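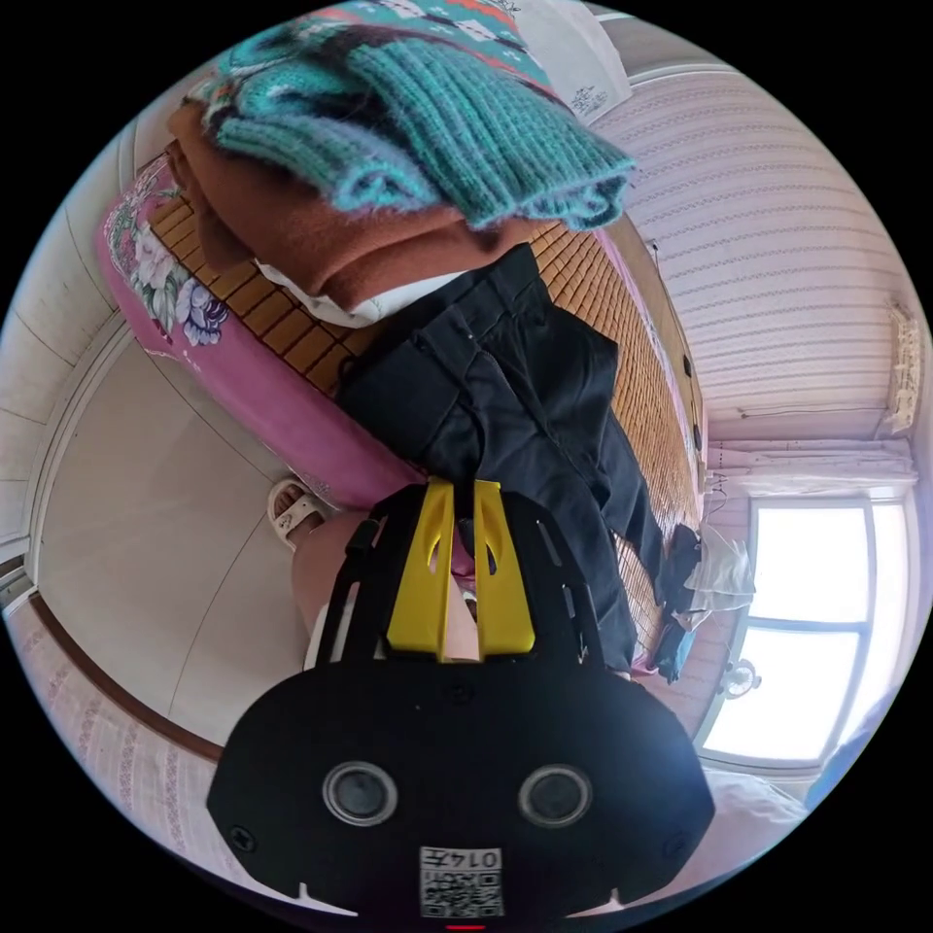

图1 手持夹爪作业现场：床面衣物，夹爪指向黑色长裤

机器人系统实践 课程讲义
第六讲 手持采集设备的预算和采购计划
更新于2024年8月14日 星期三

写在前面

这一讲没有公式推导，也没有代码，往年总有同学看到标题就觉得可以补觉。我劝你别睡！前面几讲我们讲了怎么用手持夹爪录示范、怎么把轨迹对齐、怎么训练策略，听起来一路顺畅，可是等你自己去带一个项目，第一件要交的东西多半是一张预算表，而且催得比什么都急。我第一次写这张表的时候，把夹爪的单价乘以数量，加上一个凑整的零头就交上去了，结果设备到齐那天，我们没有足够的存储卡，没有箱子，充电头不够分，十几台机器堆在桌上充电要排队。那次的表我一直留着，后面会拿出来给大家看它漏了哪些行。

这份讲义按我自己做计划的顺序写：先写清楚要干什么活，再算数量，再列清单，再看报价，最后排时间和留余量。中间会用 Dirkent 项目当例子，这是我带过的一个家居整理方向的采集项目，主要内容是叠衣服、归位小物件、收拾床面。价格我都换算成了"份"，一份等于一套夹爪本体的采购价，这样你不用纠结今年明年价格变没变，看比例就行。

一、先把活儿写清楚，再谈买什么

我见过的采购计划里，十份有九份是从"我们要买某某型号"开始的。我自己的习惯是第一页不许出现任何型号，只写活儿。怎么写呢？写到你能想象一个人在那个房间里站着、拿着东西、手往哪儿伸，就差不多了。

拿图1来说，夹爪对着的是一条铺开的黑色长裤，旁边是叠在一起的毛衣，底下是一格一格的竹席，右边还有一扇很亮的窗。就这么一个画面，和设备有关的问题能列出一串来：

软的、塌的东西，手指要什么形状？毛茸茸的织物和光滑一点的布料，指尖要不要换不同的垫片？
床面的高度，拿着夹爪的人要弯腰弯多久？这直接决定你对重量的要求，也决定一个人一天能录多少。
窗户那么亮，画面另一头又是室内光，镜头的动态范围够不够，曝光是锁死还是自动？
竹席这样重复的格子纹理，你的视觉定位能不能受得了？重复纹理容易让特征匹配搞混，这一点第三讲讲过，忘了的同学回去翻。

你看，这四个问题没有一个在问型号，可是每一个最后都会变成清单上的一行钱。重量的问题变成本体选型，指尖的问题变成耗材，曝光的问题变成镜头和试录的时间，纹理的问题可能变成额外的标定物，也可能变成你换一种定位方案，那预算就要大改了。

我建议把活儿写成一张"作业表"，每行一个任务，后面跟这么几栏：在哪里做、手里拿到的是什么东西、一遍大概要多长时间、失败了怎么算、要多少小时的有效数据。"有效"这两个字请用粗笔圈起来，后面算数量全靠它。

再啰嗦一句，作业表要拉着做算法的同学一起填。采集的人觉得叠一条裤子就是叠一条裤子，训练的人会告诉你，裤子从平铺开始叠和从揉成一团开始叠，在他那里是两个任务。这种事情在作业表阶段吵清楚，只花一个下午；到了设备都买完再吵，就要花真金白银了。

二、数量怎么算

好，现在来算数。Dirkent 第一阶段的目标是346小时有效数据。拿到这个数字的时候，很多人的反应是马上去问要几台机器，中间其实跳过了最要紧的一步：一台机器、一个工作日、到底能出多少有效小时？

我们的做法是先借设备试录了一小段时间，然后老老实实统计。一个人一天在现场待满，去掉走路、布置房间、换衣物、换电、吃饭、聊天（对，聊天也要算进去），再去掉后期筛掉的废片，一台夹爪一天能留下2小时有效数据。第一次看到这个数字的同学都会觉得太低了，觉得自己上手肯定能翻倍。我的建议是先别翻，等你有了自己的统计再改。

接下来就是小学算术：

346 除以 2，得到173个"台日"。

"台日"就是一台夹爪在现场干一天。现在你手里有了一个可以拆的总量，可以用更多的机器换更少的天数，也可以反过来。我们现场同时能安排的采集人员最多是19位，房间也刚好周转得开，所以同时在用的夹爪就是19台。173除以19，得到九点一，往上取，十个工作日。

这里有个地方特别容易错：同时在用19台，并不等于买19台。机器会坏，会送修，会有一台死活连不上而你又没时间查，会有人培训要占用一台，做算法的同学也会来找你要一台回去调东西，而且拿走了往往就不还。我们最后买的是24套，多出来的五套是这么分的：

两套放在现场做热备，充好电、装好卡，随时可以换上去。
一套放在实验室给算法同学用，专机专用，贴条。
一套给新人培训。
一套预计总在送修的路上。

你可能会问，五套会不会太多了？按台数算，备机占了在用数量的四分之一还多一点，写在申请书里确实扎眼。审批的人第一眼看到的也是这个。我的应对办法是把上面这个分法原样写进去，每一套说明归谁用、干什么，不要笼统写"备用五台"。笼统写的东西最容易被砍，写清楚用途的东西，要砍就得说砍哪一项，对方通常就会停下来想一想了。

还有一个反过来的错误，就是拼命多买机器去压缩天数。机器翻倍，天数减半，数学上没毛病，可是人呢？房间呢？你有没有那么多床给大家叠衣服？我见过一个组买了一屋子夹爪，现场一次只摆得开几个人，剩下的机器整整齐齐睡在箱子里。所以先看人和房间，再看机器，顺序别反。

三、清单：那张漏掉半张的表

前面说过，我第一次做的表只有夹爪本体这一行。现在把完整的版本写下来，你以后可以拿去当模板，不过请按自己的活儿增减，别照抄。

1. 夹爪本体

二十四套，合计24份。选本体的时候我会看这几样：拿在手里重不重，重心靠前还是靠后，镜头装在什么位置、视角有多大，手指能不能自己拆换，数据怎么导出来，厂家给不给标定文件。最后这一条请一定写进询价单。没有标定文件的话，你要自己一台一台标，二十四台标下来，标的人会恨你的。

重量这件事我想多说两句。参数表上的重量是静止放在秤上的重量，跟举着它在床边弯腰干一下午是两码事。我的土办法是借一台样机，让三四个身高不同的人各拿半小时，做真的任务，做完了问他们哪里酸。手腕酸多半是重心太靠前，肩膀酸多半是握把角度不对，腰酸就是桌面或者床面太低，那跟夹爪关系不大，要调的是现场。

2. 手指、垫片和其他会磨坏的东西

合计3份。手指是消耗品！请跟我念一遍。夹布料还好，夹硬的小物件、夹带棱角的盒子，指尖很快就会磨花。图1里那台装的是一对黄色手指，上面各开了一道长槽。黄色在镜头里很容易跟背景分开，这一点我是喜欢的，不过颜色归颜色，你真正要问厂家的是：手指单独卖不卖？成对卖还是整套卖？换了以后要不要重新标定？我们遇到过一家，手指只跟本体一起卖，磨坏一根要买整台，当场就从名单里划掉了。

数量上，我的经验是每台在用的夹爪额外配两对手指，垫片多配一些。垫片便宜，别省，省下来的钱还不够买大家因为打滑而重录的时间。

3. 电、线、卡、箱子

合计4份。这一行最琐碎，也最容易让整个项目停下来。

电：如果用的是可换电池的型号，每台至少要有一块在用、一块在充。充电器按电池数量配，不要按人头配，更不要指望晚上有人值班轮换。
线：数据线买同一种长度、同一种接头，多买。线会消失。我不知道它们去哪里了，反正会消失。
存储卡：每台配两张，白天用一张，晚上交上去导数据，第二天用另外一张。两张卡用两种颜色，这样你站在门口一眼就知道谁还没交卡。
箱子：带海绵内衬的那种，按套装，别混装。第一年我们为了省钱用了纸箱加气泡膜，搬了两次家以后，有几台的标定就对不上了，又花了好几天重新标。
标签：很便宜，放在这里是因为经常被忘。具体怎么贴，第七节再说。

4. 存储和计算

合计6份。这一块很多做机械出身的同学会漏，做软件出身的同学又容易买过头。算法其实也不复杂：一小时原始录像有多大，乘以你录的总小时数，再乘以份数。注意哦，这里要用录制的总小时数，不能用有效小时数，废片在被筛掉之前也是要占地方的。还有份数，原始数据留两份，处理后的数据留一份，这是我的底线。

至于训练用的计算资源，如果学校或者公司有公共集群，我建议在预算里只写导入和预处理用的机器，别把训练也塞进来。训练的账最好单独立项，不然评审的人会揪着显卡讨论一下午，夹爪的事情反而没人看了。

5. 运输和现场杂项

合计2份。设备去现场的车费、现场用的插线板、垫子、收纳筐、擦镜头的布，还有道具。道具是什么？就是被操作的东西：衣服、毛巾、杯子、玩具。家居项目要各种各样的衣服，薄的厚的、深的浅的、弹的不弹的。你以为大家从家里带几件就行了，第一天确实可以，第三天就开始有人要拿回去穿了。老老实实买一批，登记好，算项目资产。

好，把上面五项加起来：24加3加4加6加2，一共39份。再留4份做机动，总数43份。

现在回头看我那张老表，上面只有24份出头。也就是说，本体之外的钱接近本体的八成，全漏掉了。我后来是怎么补上这个窟窿的呢？厚着脸皮去写追加申请，写了三版。所以今天我站在这里讲这一讲。

四、看报价单

报价单看多了会发现，同样一台东西，各家的写法差得离谱。我们那次最后收到了三家的报价，Skallico、Raseck 和 Gündoğdu，我用它们来讲三种典型的写法。

Skallico 的报价是一口价，一套多少钱，含充电器、含一对备用手指、含标定文件、含基础软件。看起来是三家里最贵的。第一轮会上大家扫了一眼总价，差点直接划掉。

Raseck 的报价拆得很细，本体便宜，便宜得让人心动，然后充电器一行、手指一行、标定一行、软件授权一行，软件授权还是按年收。你把这些加回去，再乘以你打算用的年数，就跟 Skallico 差不多了，第二年还要反超。

Gündoğdu 的报价介于两者之间，硬件很扎实，手指可以自己换，设计图纸也肯给，但是交货期特别长，而且一次订单有最低数量。

这里我想教大家一个笨办法，笨但是管用。不管对方怎么写，你自己画一张表，行是清单上的每一样东西，列是每一家，逐格填。对方含在总价里的，写"含"；对方没提的，写"问"；对方明说不提供的，写"无"，然后在旁边写上你从别处买要多少钱。填完以后，所有写着"问"的格子就是你的邮件内容，一封邮件问完，别分五次问，人家销售也是要吃饭的。

等格子都填满了，再比总价。而且要比整个项目期的总价，第一年的价格只是第一年的价格。

还有几个看报价单时我会拿笔圈出来的地方：

报价有效期。有的只有一个月，你的审批流程要是走三个月，这张报价单就成了纪念品。请在走流程之前跟对方谈好延长，写在邮件里。
税和运费。含税还是不含税，运到哪里，到楼下还是到房间。二十多套设备到楼下，没有电梯，你来搬吗？
保修从哪天算起。有的从发货算，有的从验收算，设备如果在库房里睡了两个月，差别就大了。
送修期间有没有代用机。这个可以谈，多半能谈下来，不谈就没有。
付款比例。先付多少、验收付多少、尾款什么时候付。学校的同学请提前去问财务允许什么样的比例，谈好了再发现财务不认，尴尬得很。

五、先试，再买，分批买

我非常不赞成一次性把24套全下单。我们当时分了两批，第一批先拿五套，跑通了，再下剩下的十九套。咦，剩下的数量刚好和同时在用的数量一样，这纯属巧合，每年都有同学以为这里面有什么道理，特意在课后跑来问我。没有道理，巧合。

分批的好处是，第一批会把你想不到的问题全暴露出来。我们第一批暴露的问题有：镜头边缘的画面变形比想象的大，标定流程要改；握把对手小的同学不友好，加了一圈防滑胶带才好；还有就是导数据的软件一次只能认一台机器，五台的时候大家排队排得还算和气，要是二十四台一起来，能打起来。最后这个问题是厂家改了软件才解决的，而厂家肯改，跟我们还有十九套没下单，恐怕有那么一点关系，呵呵。

坏处也有。第二批的价格可能变，型号可能有小改动，两批机器的镜头参数可能对不齐。所以第一批下单的时候就要把第二批的价格和型号锁进合同里，写明不得变更硬件版本，如果变更要提前通知并且提供新的标定文件。这一条我是吃过亏的，后来每份合同都写。

试用阶段录什么？就录作业表里最难的那几行。很多人喜欢先录简单的，图个好看，拿杯子放杯子，录出来漂漂亮亮，汇报也好看。然后第二批一下单，发现叠衣服这种任务手指根本捏不住布边。所以请先从软的、薄的、堆在一起的东西开始。像图1那样的一张床面就很合适：有厚实的毛衣堆，有平铺的长裤，有从下面露出一点的白布，织物的厚薄和摆法都不一样，一张床上就能试好几种抓法。

试用结束写一页纸的小结，只要一页。写三件事就够：原来以为的效率和实测的效率差多少，哪些配件的数量要改，哪些问题必须在第二批之前解决。这一页纸附在第二批的申请后面，审批会快很多。

六、把人的时间也写进去

预算表里没有人的时间，是这门课作业里扣分最多的地方。我知道在学校里大家习惯了"人是免费的"，学生嘛，组里的嘛。可是你排计划的时候，人的时间就是天数，天数就是场地费，就是交货期。

我一般把人的时间分成四块来估。

培训。一个没拿过手持夹爪的人，从上手到录出来的东西能用，要给够时间。我们给的是一天，上午讲和看，下午练，练完当场看回放。回放一定要看，好多毛病自己录的时候感觉不到，比如夹爪离物体太近，镜头全被衣服糊住；比如手抖；比如做完了不等一下就放下，最后一段轨迹没法用。

录制。这个前面算过了。

布置。房间要收拾，道具要换，每录完一组要把衣服弄乱再来，这个弄乱的过程也有讲究，每次都按同一个手法乱扔，数据就会很单调。我们后来专门排了人做布置，录制的人只管录，效率立刻就上来了。如果你的人手紧张，可以两人一组轮换，一个录一个布置，过一会儿交换，腰也能歇一歇。

收尾。导数据、查数据、充电、登记损坏。千万不要把这一块安排在"下班以后顺手做"，顺手做就等于没人做。我们每天留出最后一段时间停录，全体收尾，收完才走。

把这四块加起来你会发现，录制只占其中一部分。所以十个工作日的采集，日历上我排的是三个星期，前面有培训，中间有机动，后面有补录。补录一定会有的！总有某个任务的数据筛完以后不够数，或者某一天的某台机器时间戳整个跑偏了。

七、编号和台账

设备一多，台账就是命根子。我要求每一台设备从开箱那一刻起就有编号，编号贴在机身上，同时写进数据文件的命名里，这样你拿到任何一段录像，都能查到是哪一台录的，标定文件用的是哪一份，那天手指换过没有。

图1里那台的背面就贴了一枚白色小标签，上面有二维码，还有014打头的字样，就在两个镜头中间偏下的位置。像这样贴在朝向使用者的一面，交接的时候拿手机一扫就行，很顺手。贴标签之前请想好这么几件事：

会不会被手握住的地方磨掉？
会不会挡住镜头、螺丝或者散热口？
戴着手套、光线不好的时候能不能看清数字？二维码扫不出来的时候，人眼能不能读？所以二维码旁边一定要印明文编号。
编号留几位？我建议三位起，哪怕你现在只有二十几台。明年又买一批的话，两位数的编号会让你很难受。

台账本身用什么软件都行，一张共享表格就足够，别一上来就开发系统。我们的表有这么几栏：编号，批次，到货日期，标定日期，当前位置，当前使用人，手指更换记录，故障记录。最后两栏要写得随意一点，允许大家用大白话写，"右边手指有点松""开机要按两次"，这种话比规范的故障代码有用多了，因为规范的代码没有人愿意填。

配件也要入账，至少手指、电池和存储卡要入。存储卡的编号跟着夹爪走，比如同一台夹爪的两张卡写成编号加甲、编号加乙。有同学嫌麻烦，卡混着用，结果有一天两台机器的文件同名，互相覆盖了。那一天的数据就没了，一群人白弯了一天腰。

八、验收

货到了，大家都很兴奋，拆箱，拍照，开机，亮了，签字。停！签字之前请把这几件事做完。

数数量，对清单，配件一样一样对。
每一台都开机，录一小段，导出来，能播放，时间戳是连续的。注意是每一台，抽查不行。我们抽查过一次，后来发现没抽到的里面有一台导不出数据，那时候字已经签了，尾款也付了，扯皮扯了很久。
标定文件和机身编号一一对应，随便挑几台实际验证一下，拿标定板拍一拍，看误差在不在合同写的范围里。
两根手指是不是平行，开合有没有卡滞，中间的缝隙合上以后两边是不是对齐。这个肉眼看就行，再夹一张薄纸试试，纸能抽出来就说明没合严。
充满电连续录，录到自动关机，记下时间。跟参数表上的续航比一比，差得多就要问。

验收需要的时间请写进计划。24套，一套一套过，两个人做，我们花了两天多。计划里写半天的同学，多半是打算抽查，那就回到上面那个故事了。

九、排时间

时间线要倒着排。先定采集哪天必须结束，然后往前推：采集要多久，培训要多久，验收要多久，运输要多久，厂家备货要多久，合同要多久，审批要多久，询价要多久，作业表要多久。推到最前面，你往往会发现起点在上个月。没关系，每个人第一次推都是这样，然后就开始想哪些可以并行。

能并行的其实不少。等备货的时候可以买道具、买箱子、搭存储、写培训材料；走审批的时候可以借样机做试录。不能并行的也要认清楚，比如没有试录的效率数字，数量就定不下来；数量定不下来，报价就谈不到底。

Dirkent 的采集窗口定在3月，场地只有那个月能用，这种就属于硬约束。硬约束要写在时间线最显眼的地方，让所有人都知道，过了就没有了。我们当时为了保这个窗口，放弃了 Gündoğdu，虽然他们家的手指我个人是最喜欢的，可是交货期摆在那里，喜欢也没有办法。最后选的是 Skallico，总价算下来和 Raseck 咬得很紧，赢在配件都在里面、到手就能用，在时间紧的项目里，这一点很值钱。换一个时间宽裕、要用好几年、而且组里有人愿意自己改手指的项目，我会认真重新考虑 Gündoğdu。所以请不要把我们的选择当成标准答案抄进作业里，去年有三份作业抄了，其中一份的采集窗口长达一年……

十、机动的钱怎么写

最后说那4份机动。有些单位的预算模板里没有"机动"这一栏，写了就打回来。那怎么办？我的做法是把它拆到具体的风险上。比如"第二批配件补充"，比如"超出保修范围的维修"，比如"补录期间的场地延长"。每一条写清楚在什么情况下会用，用不到就退回。这样写既老实，又经得起问。

千万不要用的办法是把每一行都悄悄加一点。评审的人拿着报价单一对就知道了，然后整张表的信用就没了，连你写的真话也没人信了。

如果真的被砍了预算怎么办？砍的顺序我建议这样：先缩任务范围，回到作业表，把优先级低的那几行划掉，有效小时数下来了，后面全跟着下来；其次拉长天数，减少同时在用的台数；再其次才考虑减备机，而且现场那两套热备要留到最后。最不该砍的是配件和存储，可偏偏大家最爱砍这两样，觉得都是小钱嘛，砍了不心疼。等到现场十几个人坐着等一根线的时候就心疼了。

十一、课后作业

以小组为单位，自己选一个家居或者办公场景的采集任务，交一份计划，下次上课前放到课程网盘里。要包括：

一张作业表，至少五行任务，每行写清楚操作对象的材质和摆放状态。
数量推算的过程，有效小时数、每台每天的产出、台日、同时在用台数、备机的分法，每一步都要有依据。每台每天的产出可以先用讲义里的2小时，能自己试录的小组请用自己的数字，有加分。
一张完整的清单，用"份"做单位就可以，本体算一份，其余按比例估。
一张倒排的时间线，标出硬约束和可以并行的部分。
一段话，写如果预算只批了三分之二，你们打算怎么改。这段话我会看得最仔细。

样机在实验室靠门的柜子里，要试录的小组先在登记表上写名字和时间，用完把电充上，卡格式化之前请确认数据已经导出来了。手指如果松了，抽屉里有小螺丝刀，拧紧再还回去，并且在故障记录那一栏写一句。

下一讲讲现场布置和任务脚本，请每组带三件不同厚度的旧衣服来，要能叠的，别带羽绒服。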